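I bought the Drendelora worktop oil in February, after the old tin of Danish stuff ran out and the man at the Monulcombe trade counter told me this was what everyone was moving to. I'm always a bit wary of things everyone is moving to. It costs more, the tin is smaller, and the label promises "one coat, one year", a claim I've now had time to test.

**What it's like to put on**

Thin, easy to spread, and it doesn't stink the house out. I'll give it that. The instructions say to wait 15 minutes and wipe off the excess. I did exactly that on the first go and the surface was still tacky at bedtime. On the second go I wiped after five and it was fine by the morning. The leaflet says nothing about room temperature, which seems an odd thing to leave out when half the people buying it will be doing the job in a cold kitchen.

The lid is bad. It's a press-down type with no proper lip, so oil gathers in the groove and then glues itself shut. I've bent one teaspoon getting back in.
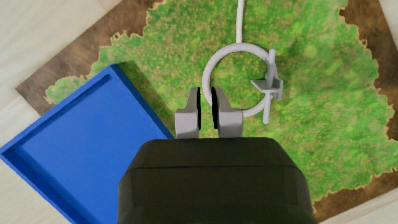 The colour is sold as "clear". On beech it went slightly yellow, on oak a good deal more so, and on an offcut of ash it made hardly any difference. If you have pale wood and you like it pale, try it on the underside first and leave it a week before you decide. Mine kept darkening for days.

**Does it last a year?**

No. Around the sink it had stopped beading water after 6 weeks. Away from the sink it did better, and the stretch where we only ever put the post and the fruit bowl still looks decent. I suspect that's the bit they tested. Tea left a ring overnight, beetroot left a mark that needed sanding, and a hot pan did what hot pans do to any oil.

I wrote to Drendelora to ask what "one year" was based on. They wrote back that results vary with use. Well, yes.

**Against the cheaper one**

I did a spare board in Shin hard oil, which is what my father-in-law swears by. Two coats, slower to dry, smells like a boatyard. It's held up better near water and the tin shuts properly. It does leave more of a sheen, and I can see why some people wouldn't want that on a table they eat from every day.

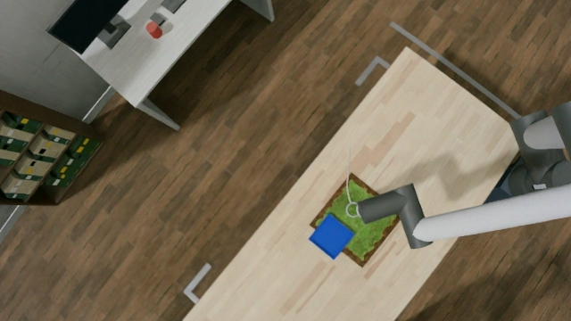 Da-eun Yeo wrote in to say I'd been unfair about the sink. Her worktop has had nothing but Drendelora on it and she re-oils that end whenever it looks dry, the way she would with any product, and has no complaints. Fair enough, but then it's an ordinary oil at a fancy price, and the label ought to say so.

She also asked which grit I'd used beforehand. 240, by hand, along the grain. I've since been told that going too fine stops the oil soaking in, so that may have cost me a week or two.

I'll finish the tin on chopping boards. For the worktop I'm going back to two coats of the smelly one, with the windows open.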